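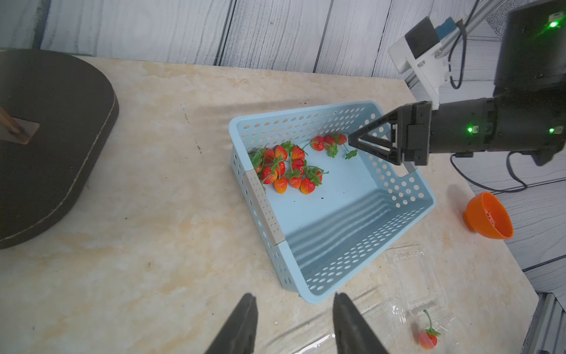
4. Unpacking and filling the basket

Fruit for the Geum set comes bunched on plastic stems. Arrives tangled, normal, don't yank.

4.1 Put the basket on a flat table, open side up. Leave elbow room.

4.2 Lift the fruit out of the bag by the thick part of the stem. Never by a berry.

4.3 Lay the whole heap at one end of the basket. Other end stays free for sorting.

4.4 Tease out the joined ones first. Hold the stem where it forks, ease the leaves apart with your other hand.

4.5 Shake out leaf bits. Loose leaves push back onto the stem peg if the peg's still whole.

Note: berries are different colours on purpose. Orange and yellow ones are "not ripe yet", not faulty. Please don't send them back.

CAUTION: Not food. Small parts. Keep away from under-threes and dogs.

5. Sorting

5.1 Pick one berry off the heap, put it down at the free end. Stem on, leaf on.

5.2 Check it. Calyx tight? Stem not split? Good, leave it there. If not, spares pouch.

5.3 Carry on untill the heap is down to what you want to keep as a bunch. A bunch looks better in the basket than all singles, so keep at least one.

5.4 Anything crumbly goes in the little bowl. Empty the bowl before packing away. 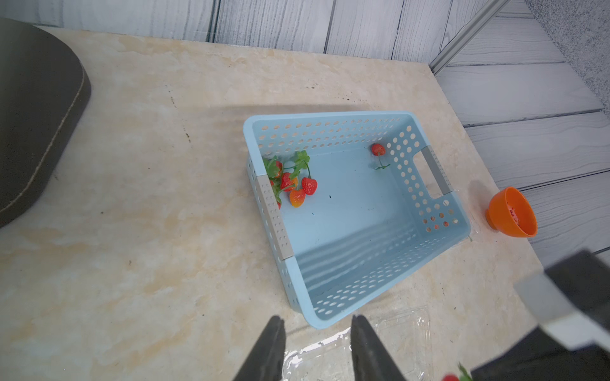 Fig. 9. Bunch at one end, one red berry put apart. Orange bowl on its side next to the basket.

Note: bowl has a foot but it's light, tips easily. Nothing breaks. Stand it back up before step 6.

Note: scuffs on the basket floor are only surface. Warm soapy water, soft cloth. No scourers, no bleach. Dry it properly, water sits in the holes.

6. Filling the clear boxes

Needs: basket with sorted berries, clear boxes, bowl.

6.1 Open the lids right back. All of them, before you start.

6.2 Boxes in front of the basket, near edge of the table. Bowl off to the right. Left-handed, swap it round.

6.3 Two berries per box. More will fit but the leaves catch in the lid and then it won't click.

6.4 Lay them on their sides, stems pointing the same way if you can. Tuck long stems under the berry.

6.5 Next box. Same again. Leave lids open till every box is done, easier to move fruit about if you run short.

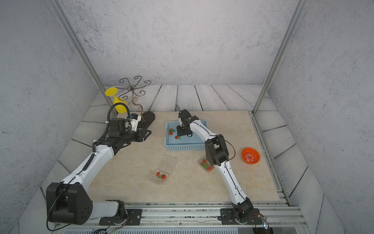 Fig. 10. Two boxes with two berries each, two more berries in the basket. Bowl on the right.

6.6 Close the lids. Press both front corners, listen for the click. If no click, open and look for a trapped leaf. Dont force it, the hinge will go white and crack.

CAUTION: lid edges can be sharp on a cracked box. Bin it. Replacement boxes are part no. 111, Savier spares list.

7. Putting away

7.1 Full boxes back in the basket, flat, not on end.
7.2 Bunches on top.
7.3 Bowl upside down over the bunches, or wherever it fits.
7.4 Keep out of direct sun. Red fades first.

Missing a berry? Check under the leaves of the bunch, small ones hide there. Still short, write to Zemeck with the number off the bag label.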